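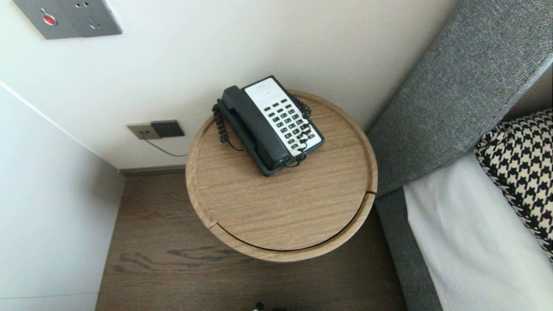
4.2 Press mentions and first purchase of children's tableware

The second part of the study asks whether a short mention in a newspaper supplement changes what parents buy for the table of a small child. We used the order records of Wonside, a seller of training cutlery, divided plates and drinking cups. In May the Gellix learning spoon was named in the food column of the regional paper Collmont. The column had two sentences on the spoon and gave no price. In the four weeks after it was printed, Wonside received 612 orders for the spoon, against 506 in the four weeks before.

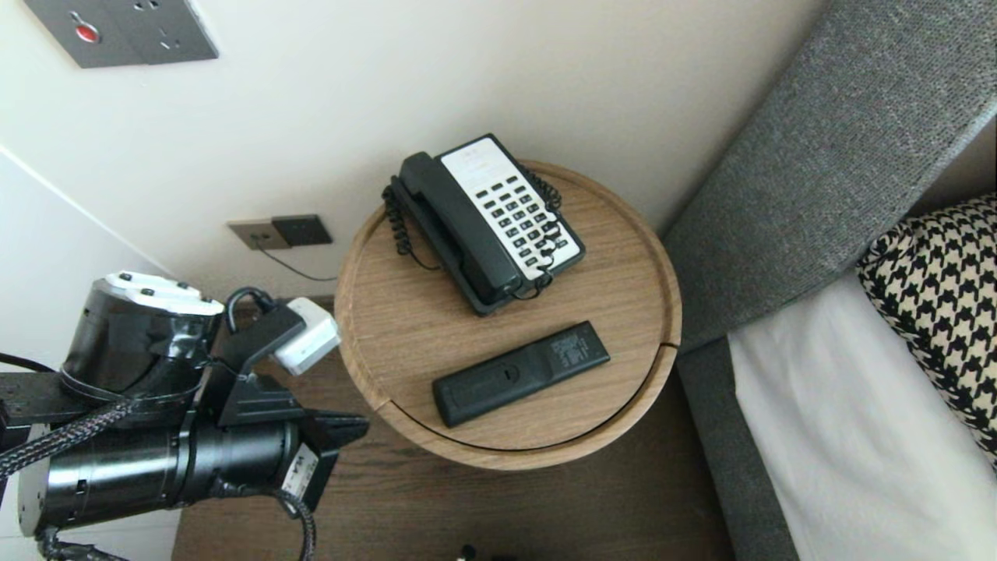

King-fai Peng remarked on an earlier version of this section that the increase could come from the school holiday and does not need the newspaper at all. We take this objection seriously. For this reason we compared the spoon with the Pangilinan cup, a product of similar price that is bought by the same kind of family and was not mentioned in any paper during the period. Orders for the cup stayed almost the same.

To learn more about the reasons of the buyers, we sent a short questionnaire to 2,000 customers of the shop. It asked where they had first heard of the product, for which child it was bought, and if the child was already using it at meals. Many parents answered the first question with more than one source, and we kept all of them in the coding.
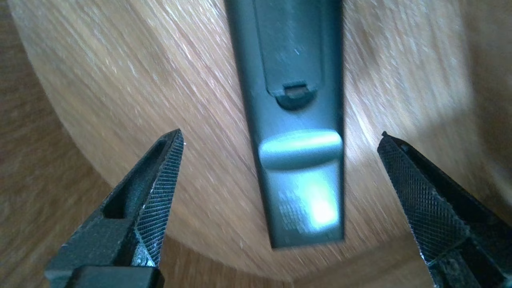 Of those who bought the spoon, 58 named the column as the first source. This number is smaller than the increase in orders. One explanation is that the column was read by grandparents, who told the parents about it in their own words. Several answers point in this direction, for example "my mother cut it out for me." Such cases were coded as family advice, and so the influence of the paper is probably counted too low in our table.

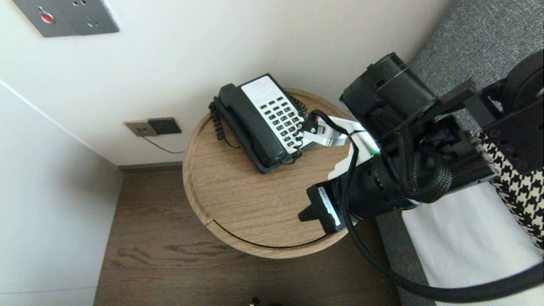 Figure 3. Desk telephone on a round side table.

We did not ask if the buyers would order from the shop a second time. This question is left for the follow-up study.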